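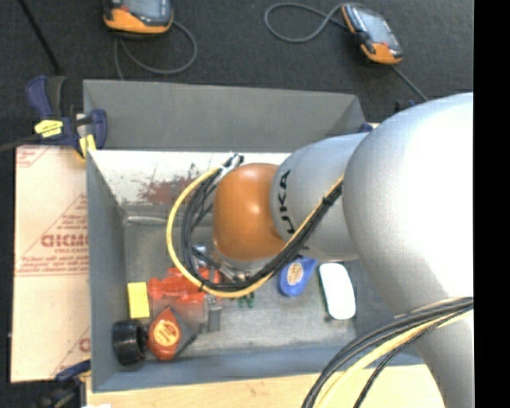 # The Bin at the End of the Bench

*How a shared catchall became part of the working day at Arkevberg*

TAVANSTEAD — The workshops of the Arkevberg Institute keep their instruments in labeled cabinets and their fasteners in drawers sorted by size. Solvents have a locked closet of their own. For everything that falls between these categories, the Institute has long relied on the open bin.

The bins are plain gray sheet metal, rectangular, with sloped inner walls and a flat floor. They were bought in a single lot from Zaugg, a supplier of shop furniture, and 107 of them were entered in the inventory. They have since spread to the mail room, the print shop and the reading room, where one holds bookends. A few have begun to show their age. The bin shown with this article has a rusty reddish stain near the top of one wall, and it remains in regular use.

The contents of such a bin are rarely planned. Two tape measures lie in this one, a red-orange model with a yellow label and a blue model with a label in orange and yellow. A white computer mouse has come to rest near one wall. Among the other items are a small yellow block that could pass for a sponge and something in translucent red plastic that would be at home in a toy box.

Mechthild Zwahlen, who has managed the Institute's stores for seven years, regards this mixture as useful information.

"A drawer tells you what we bought," Ms. Zwahlen said. "A bin tells you what people had in their hands. If I find the same kind of tool in four bins, I know we have put its proper shelf in the wrong place."

## A Survey of Small Things

In August, the stores office undertook its first review of the bins. Staff members were asked to leave the contents as they were and to resist the temptation to tidy in advance. Each bin was then emptied onto a table, and every item was assigned to one of four groups: tools, supplies, personal property and items awaiting identification.

The last group proved the most demanding. It included caps without bottles, brackets without screws and a quantity of molded plastic parts that had clearly belonged to something. The office set these aside on a long shelf outside the stores counter and invited colleagues to claim them. Several parts were recognized within the day. A black knob was returned to a desk lamp in the print shop, which had been switched on and off with pliers for longer than its users cared to say.

Tape measures presented a different question. They are issued from the stores counter and are expected to return there, yet they turned up in bins throughout the building. Ms. Zwahlen's office considered a sign-out sheet and decided against it. The tape measures will instead be allowed to live where they are used, and the counter will keep a small reserve for visitors.

"A person who needs to measure a shelf will not walk down two flights of stairs and sign a form," she said. "That person will guess, and then we will have a crooked shelf."

## Why the Bins Stay Open

The review also considered whether the bins should be replaced. Festetti, a cabinet maker with a showroom in Tavanstead, lent the Institute a set of divided trays for trial in two workshops. The trays were handsome and well made. Users reported that they worked admirably for pencils, blades and other slender articles, and poorly for anything round or bulky. A roll of tape would sit across a divider, and a computer mouse would occupy a compartment intended for something else.

The open bin makes no such demands. Its flat floor accepts objects of uneven shape, and the slope of the walls makes it easy to reach an article lying at the side. There is no lid to be left off. An item can be seen from a standing position, provided that the bin has not been allowed to fill.

That condition is the weak point of the system, and the Institute has now addressed it in writing. Under a notice issued on 13 Dec 2021, each workshop is asked to observe the following practice:

- Keep the contents to a single layer, so that every article is visible.
- Remove sponges and cloths at the end of the day and hang or stand them to dry.
- Place blades, needles and uncapped markers in a drawer, never in a bin.
- Bring any item that no one recognizes to the shelf outside the stores counter.
- Report rust that has spread to the floor of a bin. Staining on the walls may be left alone.

The divided trays were not returned. Both workshops asked to retain them for drafting supplies, and the Institute has purchased the set.

Ms. Zwahlen keeps a bin in her own office, beside the door. On a recent visit it held a stapler, a ball of string, a tape measure and a single brown glove. She identified the first three without hesitation. The glove, she said, would be going to the shelf.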